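Setting Out a Large Tile Floor

Most of the bad tile floors we see were lost before any thinset was mixed. The tile is good, the joints are clean, and there is a sliver the width of a finger running down the wall that everybody looks at when they walk in. The cause is nearly always the setting out, or the lack of it.

The job we followed for this article was the ground floor of a former feed store in Ramby, now being turned into a shop with an apartment above. The floor area is some 285 square feet, in large porcelain squares, with a step down to the back hall and a front wall that follows the street and so is square to nothing else in the building. The tile came from Szénási, a family supplier in Ostbridge, and the owners had already paid for it when the tile setter first saw the room. That is the usual order of things and it leaves the setter to make the size fit.

Start with the slab

Sweep it, scrape it, then vacuum it. Old adhesive, paint drips and plaster splatter all hold a straightedge off the surface and give you a false reading. Lay the straightedge down in several directions and mark the highs and lows right on the concrete. Use a pencil for highs and a wax crayon for lows, or whatever system you like, as long as the helper knows it too.

Large tile is less forgiving than small tile. A small tile will follow a gentle dip and no one will notice. A large one bridges it, and then either rocks or leaves a hollow spot that cracks when a loaded hand truck goes over. In Ramby the slab had two low areas, one near the back step and one in the middle where a scale had once been set into the floor. Both were primed and filled with Lallik, a self-leveling compound the crew has used for years, and left overnight with the doors shut. Grinding the high spots came first. If you pour and then grind, you put dust all over your new surface and have to clean it a second time.

Check for cracks and joints while you are down there. A control joint in the slab has to be respected in the tile above it, or covered with a membrane made for the purpose. It is worth knowing where they run before you decide where your grout lines go, and with some luck you can bring the two together.

Find the real shape of the room

Measure the width at both ends and in the middle. Measure both diagonals. Write everything on a sketch, including the door openings, which way the doors swing, and any fixed cabinets or counters. The sketch does not have to be pretty but it has to be kept, and kept somewhere other than on a scrap of tile box that goes out with the trash.

Then pick the wall that matters. This is the wall people will see the tile against when they come in, or the one with the longest unbroken run. Snap a line off it, out in the room where it will not be covered by materials. Snap a second line at a right angle and check it with a three-four-five triangle, made as large as the room will allow. A small triangle can be off by a hair and put you out by a full joint at the far wall.

Clear sealer sprayed lightly over the chalk will stop it from walking away on people's boots. Let it dry before you step on it.

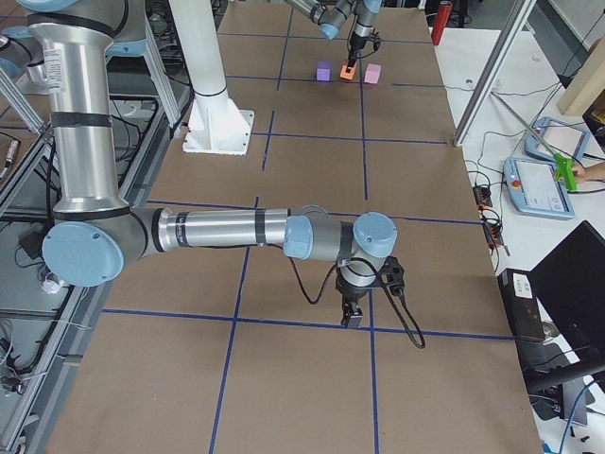 One reader wrote to us in November that all of this is a waste of a morning, and that in a plain rectangular room he starts with a full tile at the door and works back, as he was taught to do. The cuts end up under the furniture, he said, and the customer has never complained.

In a plain rectangular room he may be right. The trouble is that plain rectangular rooms are less common than they look. Beginning at the door puts your full tiles where they are seen first, but it also puts all of the error at the opposite end. If that end is a blank wall behind a couch, fine. If it is a glass door or a step, the error is on show for as long as the floor lasts.

Do a dry layout

Set a row of tile loose along each line, with spacers, from wall to wall. Look at what is left at the ends. The common rule is that no cut should be narrower than half a tile, and it is a good rule, although there are rooms where it cannot be followed on every side. If the end cuts are thin, shift the whole row over by half a tile and look again. On the Ramby job the first try left a strip under 2 inches wide at the step. Shifting the row gave a decent cut there and another at the shop window.

Remember the grout joints when you do the math on paper. Forgetting them is the most common mistake we hear about from people doing their own floors. Tile sizes on the box are also nominal, and real tile should be measured, several pieces from different boxes, before anything is final.

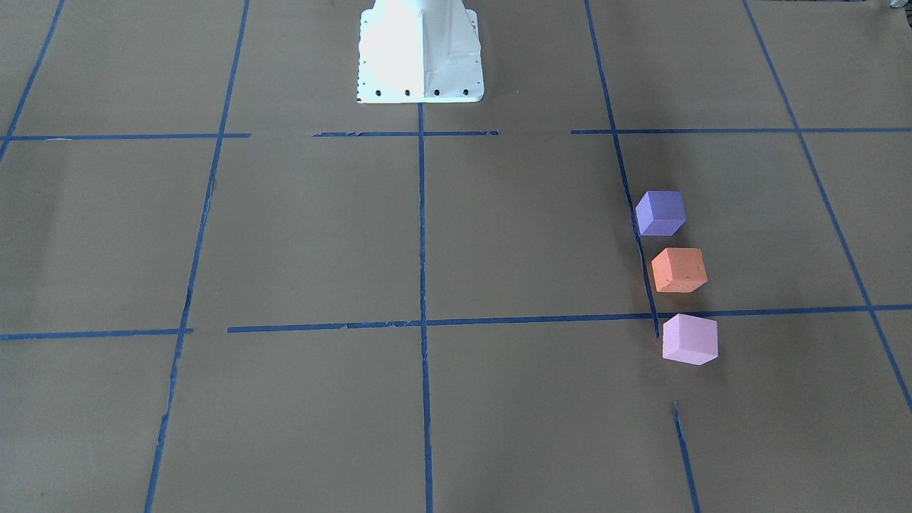
Planning the cuts around a fixed object takes longer than planning the open floor. Posts, floor drains, cabinet legs and bolted-down equipment all interrupt the rows, and each one needs its own template. If the tile has not been delivered yet, the layout can be tried at full size without it. Cover the area with brown kraft paper and mark the joints with blue painter's tape, in a grid like the one in the photo, running it right up toward whatever is standing in the way. Tape is wider than a grout joint, so agree on which edge of it counts. Step back to the doorway and look at it from standing height. Squares close to you will seem larger than the ones farther off, and a cut that looks fine from your knees can look mean from the door.

Once the layout is settled, transfer the lines to the slab and mark off working areas. Each should be small enough to spread and set before the thinset skins over. In warm weather that is less than most people think. Plan the areas so that you end at a way out.

Order the thinset and grout all together, and check that the grout bags carry the same batch number. Hold back five full tiles for repairs and store them flat. In Ramby they went under the back stairs, with the sketch taped to the top of the box.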